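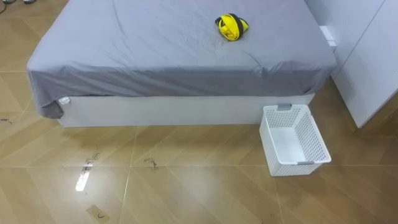 Re: [cell-upkeep] Bedroom cell, start position after a hand swap

Hi all,

Sorry for the slow answer, December has been one long run of small repairs. I promised to write down how we get the humanoid in our bedroom cell back to its start position after a hand swap, so let me do that before I forget half of it again!

First thing, before power: the room. Gray sheet on the bed, basket on the floor by the front corner with its long side pointing away from the bed (we're fussy about that angle, the grasp checks in Codeo all assume it). The little C mark on the floor is what I measure from. I used to measure from the bed base and got a different answer every time, and then spent a whole morning blaming the shoulder. It was the bed! It had crept 13 mm.

If your floor is glossy like ours, look at the reflections while you're down there too. A bright streak anywhere near a mark is worth shading before you run the camera check. Ours threw error 1373 until I pulled the blind farther across, and I haven't seen that one again.

Then the robot. Power off, let the arm hang straight down, fingers pointing at the floor, and mount the hand. I put the yellow label on the back of the hand so I can tell from the door that the new one is on. Plug in, then go back and follow every cable from the upper body with your fingers before you turn anything on. Every one. Do the wrist slowly through its travel by hand and watch for anything pulling tight. The last time I skipped this I pinched a Sastry finger lead and had to order another (400 dollars, thank you very much).

After that it's the zero routine in Codeo, then 100 open-and-close cycles with nothing in the hand. I drink a coffee and listen. A tick on closing means the thumb screw wants another quarter turn.
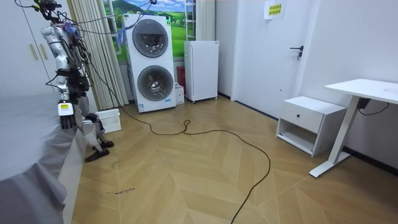 Somebody on the list wrote:

> We have the same Veltard upper body and I'm losing the
> argument about cables. Do you tie the whole bundle to the
> torso or leave slack at the shoulder? Ours is wrapped so
> tight that the arm drifts a little when it's raised. Also,
> do you rerun zero after moving the bundle, or only after
> the hand itself has been off?

Slack at the shoulder, yes, about a hand's width, and tied again above it so the weight goes up and not onto the joint. I wouldn't fix anything to the forearm at all. And I rerun zero for both. It's a few minutes and I've regretted skipping it twice.

The floor cable is my own weak spot. It wants to curl up in the middle of the room whatever I do, so if anyone has a cover that lies flat on tile and doesn't catch a foot, please send me the part number. The one from Cillonier lifts at the ends.

I still owe you the torque values for the wrist plate. They're in the notebook at the other bench, I'll post them tonight.

This archive uses cookies to remember your reading preferences. By continuing to browse you accept our cookie policy. Accept | Settings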